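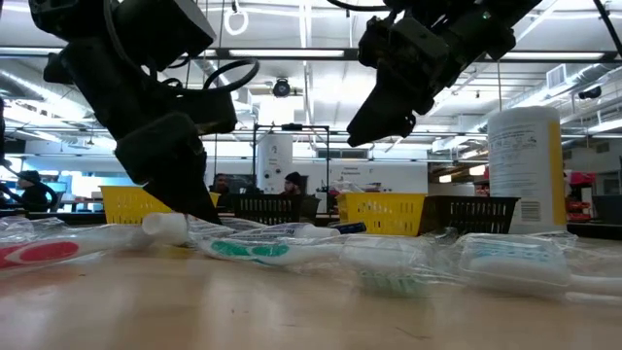 Progress report: Clavuvden bimanual sorting study
To: Rarkico, program office
From: Bratu manipulation group, Iltdale
Date: 2023-02-19

Summary

The method works better than it did in September and worse than the proposal said it would. We are on budget. We are not on schedule, by a margin we think can be recovered.

What we said we would do

The proposal was to find out whether a two-armed policy learns soft, slippery packaging faster if we show it the mistakes as well as the successes. Most training sets are tidied before use: the operator fumbles a grasp, swears, and the take gets deleted. We kept the fumbles, trimmed the swearing, and marked the point in each take where the recovery starts.

The task is putting wrapped toothbrushes in baskets. We picked toothbrushes over the machined blocks in our last study on the grounds that clear plastic film is miserable to see and worse to hold. On this point the proposal was entirely accurate.

Results so far

We have collected 434 demonstrations by teleoperation. Of these, 88 contain at least one marked recovery, and we didn't have to ask anyone to fumble on purpose.

A policy trained on the clean takes alone finished 30 per cent of its trials. With the recovery takes added, the same network finished 78 per cent. Both were tested on the same starting layouts, shuffled, with the person resetting the table unaware of which policy was running. The gain comes almost entirely from second attempts. First grasps are no better than before. The arm still misses, but now it backs off, opens and tries again, where the earlier policy would carry a handful of air to the basket and release it with great confidence.

Wrist views matter more than we expected. With the overhead view only, the policy loses track of the film once the fingers are close. The wrist view shows the gap between the fingers, and most of the useful corrections happen there.

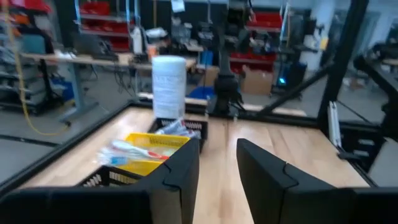
What hasn't worked

Handing an item from one arm to the other is still poor. The arms are polite to a fault and tend to wait for each other until the trial times out. We tried a shorter action horizon, which made them less polite and cost us a fingertip pad.

Glare on the tabletop also remains a nuisance. A matte cover has been ordered twice, the first one having turned out to be glossy.

Next period

We will collect more handover takes, with recoveries marked the same way, and rerun the comparison with packaging the policy hasn't met. We ask that the handover milestone move back one quarter. No extra money is requested, apart from the fingertip pads, which fit under consumables.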